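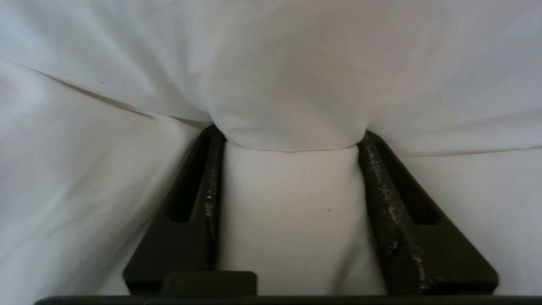

Gripper closed on the duvet, fingertips under the fold.

Bed-making cell, grip release fault - photo gallery

Posted by the Sulotton workshop, 24 October 2020

These pictures go with the fault report on the bed-making arm at our Utwood site. The fault is simple to state. The arm takes hold of the duvet, pulls it to the mark, and is told to let go. Most of the time it lets go. On 7 runs out of 447 it did not, and the arm moved off to its next position still holding the cloth. The worst of these dragged the cover half off the mattress and tripped the force limit at the shoulder joint.

No one was hurt. The person at the stop button was outside the taped line, as required, and pressed it on two of the seven. The other five stopped by themselves when the force limit tripped, which is later than we want.

The fingers are the printed type we have used since July. The inner faces have taken a lot of wear, and the pale flecks along them are where the dark surface has come away. Our first thought was that the rough patches were catching threads. We swapped in a fresh pair and ran 175 grips. The fault came back once in that set, so wear may add to it but does not explain it by itself.
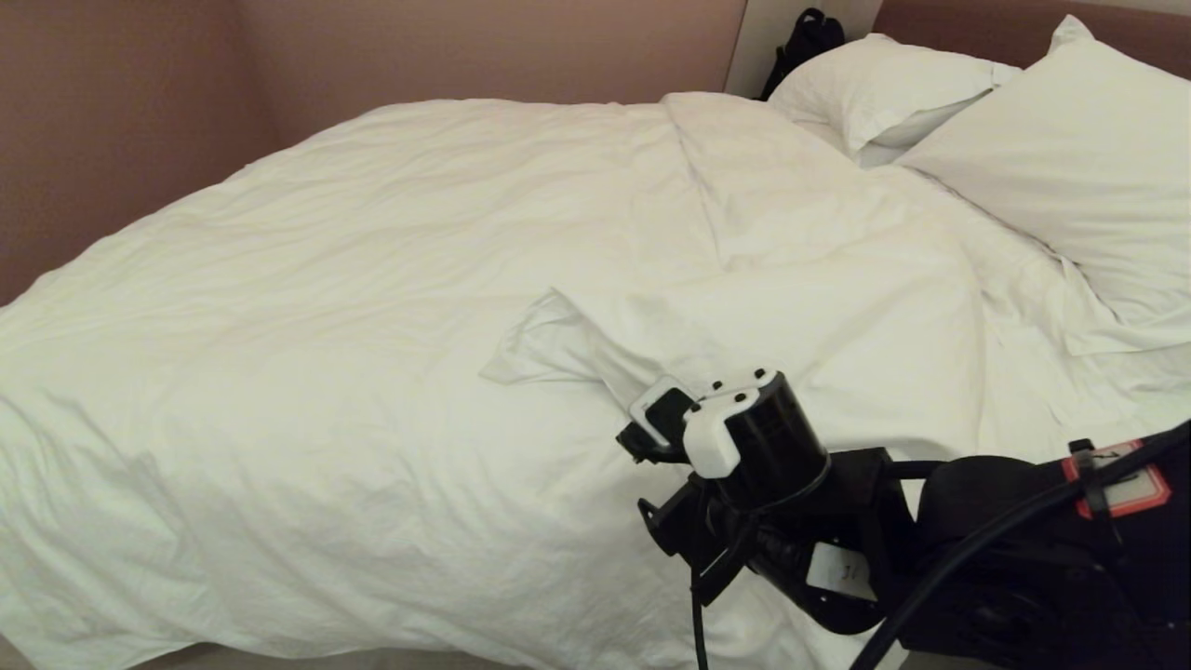

The log was more useful. In every failed release the controller had sent the open command and got back a "done" reply, but the finger position had hardly changed. The reply was coming from the command queue and not from the position sensor. The Fajardo control software has a setting for this, and ours was left at the default when the controller was replaced. With thin cloth it makes no difference. With a thick fold of duvet packed between the fingers, the motor can stall on the way open and the program carries on as if nothing happened.

Cable routing was looked at as well. A cable that pulls tight at the far end of a reach could give the same kind of fault, on and off, and hard to repeat. We moved the arm slowly through the full path by hand with the power off and found no tight spots. The connectors were unplugged, checked for bent pins and put back. We are leaving the routing alone for now but it stays on the weekly check sheet. 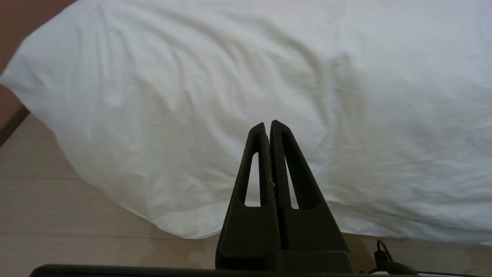
Changes made so far:

Release is now confirmed from the position sensor. If the fingers are not open within the set time, the arm holds still and sounds the buzzer.

The first move after a release is limited to slow speed until the force reading drops back to normal.

The force limit at the shoulder has been lowered. This gives a few more false stops on heavy covers - we can live with that.

Fingers are to be changed at 919 grips, or sooner if the wear reaches the tip. Write the count on the sheet when you change them.

Do not pull the cloth free by hand while the arm is powered. Press stop, wait for the brake to click, then open the fingers with the manual release. The Sunuveck bench has the same arm and an older controller, so the setting needs to be checked there before its next run. The full log and the settings file are in the shared fault folder under Utwood.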